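Open day talk, Zemlow site. Notes for the 2 pm slot.

Slide 1. Say hello. Thank Canan Bilgin for the invitation and for the parking space, which was the harder of the two to get. Mention the coffee is at the back. Wait for the people who will now go and get it.

Slide 2. What Ananeo does, in 8 minutes. Skip the history of the company unless Orhun Bayram is in the room, in which case do the history of the company.

Slide 3. The job is setting a place for one. I have trained for years and so has my nephew, who is four, and he's faster. Pause for laugh. If no laugh, move on briskly.
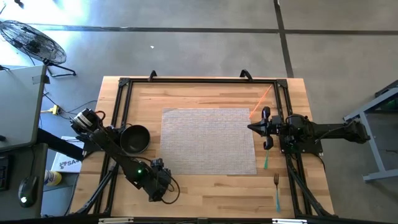 Two arms, one placemat, one dinner guest to be named later.

Point out the bowl on the left and the fork on the right. Each arm has its own side of the table, like a sensible marriage. Ask the room which item they would place first. Someone always says the fork. Let them argue.

Slide 4. Numbers from February: 57 tries, 43 good ones. Do not round up. Canan will be standing right there.

Slide 5. Walk over to the table. Groups of eight, bags on the floor, hands outside the rails. Orhun runs the arms, I do the talking.

Questions. The one about jobs will come first. Answer it properly, then take the one about dishwashers.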